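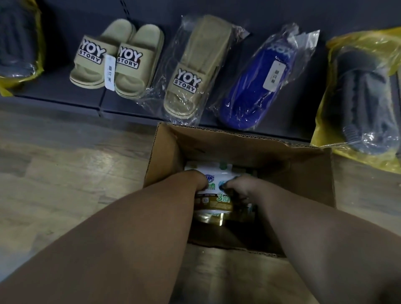 5.3 이중 정지로 인한 낙하 고장의 분석

5.2절의 성공률만으로는 상자 꺼내기 작업의 위험을 설명할 수 없다. 전체 411회 시도 중 293회는 목표 포장품이 지정 위치에 놓인 상태로 종료되었고, 나머지 118회는 실패로 분류되었다. 이 절에서는 실패 118회 가운데 양팔 정지 명령이 개입한 50회를 다룬다. 단순 파지 실패, 즉 손가락이 포장품에 닿았으나 들어 올림 단계로 넘어가지 못한 경우는 5.4절에서 별도로 다룬다.

그림 5는 대상 작업의 들어 올림 단계를 머리 시점에서 본 것이다. 양손이 흰색과 금색 포장품의 양쪽을 마주 잡고 있으며, 그 뒤로 다른 포장품들이 상자 안쪽 벽에 밀착되어 있다. 이러한 배치에서는 손가락이 들어갈 여유가 좁고, 두 팔의 전완이 상자 앞쪽 모서리를 대부분 가린다. 상자 내벽은 그늘에 들어가는 반면 선반 위 슬리퍼의 비닐 포장과 바닥에서는 반사가 나타나므로, 한 영상 안에서 노출 조건이 크게 갈린다. 두 조건 모두 아래에서 기술하는 고장의 발생 경로와 관련된다.

5.3.1 고장의 경과

Midik의 제어기는 좌우 팔에 각각 독립된 접촉력 감시 루프를 둔다. 어느 한쪽의 손목 합력이 임계값을 초과하면 해당 팔은 즉시 정지하고, 반대쪽 팔에는 버스를 통해 정지 요청이 전달된다. 설계 문서는 두 팔의 정지 시점이 동일 제어 주기 안에 있다고 가정하였다. 로그를 재구성한 결과 이 가정은 성립하지 않았다. 정지 요청은 Wito 계획기의 궤적 갱신 메시지와 같은 큐를 사용하였고, 갱신이 밀린 구간에서는 최대 8주기 늦게 처리되었다.

지연 구간 동안 먼저 정지한 팔은 위치를 유지하고 반대쪽 팔은 상승 궤적을 계속 추종한다. 포장품은 기울어지고, 양손 사이의 수직 항력은 한쪽으로 치우친다. 연질 포장에서는 내용물이 아래로 이동하면서 파지면의 두께가 줄어들어 항력이 추가로 감소한다. 50회 모두에서 기울어짐이 관측되었으며, 낙하에 이른 경우 포장품은 상자 안으로 되떨어지거나 상자 날개에 걸렸다. 사람이 작업 영역에 있는 상태에서 발생한 낙하는 없었다.

정지를 촉발한 원인은 두 가지로 나뉜다. 첫째는 인접 포장품과의 마찰이다. 밀착 적재된 상자에서 첫 번째 물품을 꺼낼 때 측면 마찰이 손목 합력에 더해지며, 감시 루프는 이를 충돌과 구분하지 못한다. 둘째는 전완과 상자 벽의 접촉이다. 전완이 상자 앞쪽 모서리를 가리면 Wito의 상자 모델은 직전에 관측한 모서리 위치를 그대로 사용한다. 들어 올리는 동안 골판지 벽이 밀려 변형되어도 모델에는 반영되지 않는다.

5.3.2 재현 시험

Boersma 시험장에서 동일한 적재 조건을 구성하고 버스 부하만을 변화시켜 고장을 재현하였다. 궤적 갱신을 중단한 상태에서는 임계값 초과가 발생하더라도 두 팔이 같은 주기에 정지하였고, 기울어짐은 나타나지 않았다. 갱신 주기를 현장 설정으로 되돌리면 정지 시점의 차이가 다시 관측되었다. 손목 센서의 오프셋 오차도 원인 후보로 검토하였으나, Wumeto 센서로 교체한 뒤에도 지연 분포에 변화가 없어 제외하였다.

임계값을 높이는 방법은 정지 빈도를 줄였지만 채택하지 않았다. 임계값 상향은 실제 충돌 시의 접촉력을 함께 증가시키며, 정지 시점의 불일치 자체를 제거하지 못한다.

5.3.3 조치와 잔여 위험

정지 요청을 궤적 메시지와 분리된 전용 채널로 옮기고, 수신 측 제어기가 매 주기의 시작에서 이 채널을 먼저 읽도록 변경하였다. 물체를 공동으로 파지한 상태에서는 한쪽 팔의 단독 정지를 금지하고, 두 손의 상대 자세를 고정한 채 함께 감속하도록 하였다. 감속 구간에서 파지력은 낮추지 않는다.

변경 후에도 두 가지 위험이 남는다. 공동 감속은 즉시 정지보다 이동 거리가 길어, 손과 상자 벽 사이에 여유가 없는 경우 벽을 더 밀게 된다. 또한 채널 자체가 단절되면 수신 측은 감시 시간 만료까지 이를 인지하지 못한다. 후자에 대해서는 주기적 생존 신호를 추가하였으나, 만료 시간을 짧게 설정하면 불필요한 정지가 증가하였다. 본 연구에서는 만료 시간을 보수적으로 설정하고, 운용 중 작업 영역의 출입을 제한하였다. 마찰과 충돌의 구분은 손목 합력만으로 해결되지 않았으며, 손가락별 접촉력을 함께 사용하는 판별기는 6장에서 다룬다.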